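Sorncombe bakery training kitchen sets out budget for second robot arm

The training kitchen at Sorncombe has put forward its equipment plan for the coming year, and the largest single item on it is a second robot arm for handling bread and rolls. The plan was presented to staff in September and will go to the college's finance office before the end of term.

Hanna Kozłowski, who manages equipment purchasing, said the kitchen had looked at buying outright, leasing and extending the hours on the arm it already has. Leasing came out dearer over the period the kitchen wants to cover, and longer hours would have meant paying for evening supervision.

The plan now recommends buying. It also moves money away from a new dough divider, which had been expected this year and will be put back.

"The divider we have still works and parts are easy to get," Kozłowski said. "The arm is booked solid. Last term students had 83 sessions on it and we turned down almost 200 requests."

Two suppliers, Saltero and Lumenta, were asked to quote. Both were told to list the arm, the gripper, spare finger pads, fitting and training as separate lines. An earlier quote had rolled these into one price, and the kitchen later found that replacement pads and a day of training were not covered.

Spare pads have become a regular cost. Gonçalo Barros, the kitchen's technician, keeps a record of each set fitted and has asked for a yearly allowance in the running budget. At present they are paid for out of the same fund as trays and oven cloths.

Barros has also asked for a proper bench. The plan includes a fixed table with cable channels and its own power supply, to be built by Prandwood if the money is agreed. The work would take place over the summer, when the room is not used for teaching.

The second arm would be used mainly for picking and placing finished goods of different shapes and sizes — small rolls, plaits and larger loaves. Barros said crusty and uneven items take the most time to set up, and that he would sooner have a second gripper of the same type than a faster arm.

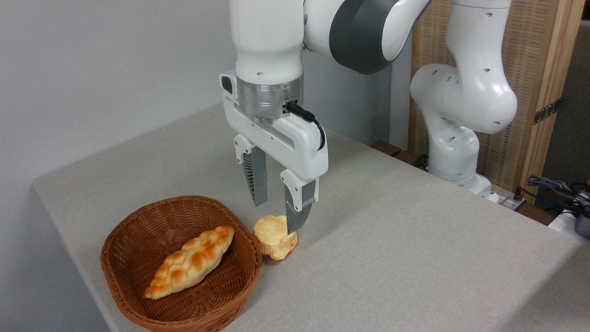 Sorncombe Food Technology Department

A round roll and a plaited loaf in a wicker basket are among the shapes that students will be expected to plan for. The department wants every trial to be carried out on real bread, and the plan sets aside a small sum for ingredients.

Vratislav Šimko, who teaches the automation unit, said 31 students had signed up for next year. With one arm, they would work in groups of four or five. With two, most could work in pairs for at least part of the course.

If the plan is approved, an order will be placed in the new year. Delivery times quoted by the two suppliers differ by several weeks, and the department has asked both to confirm them in writing. Staff who want to comment on the plan should write to Hanna Kozłowski at the equipment office.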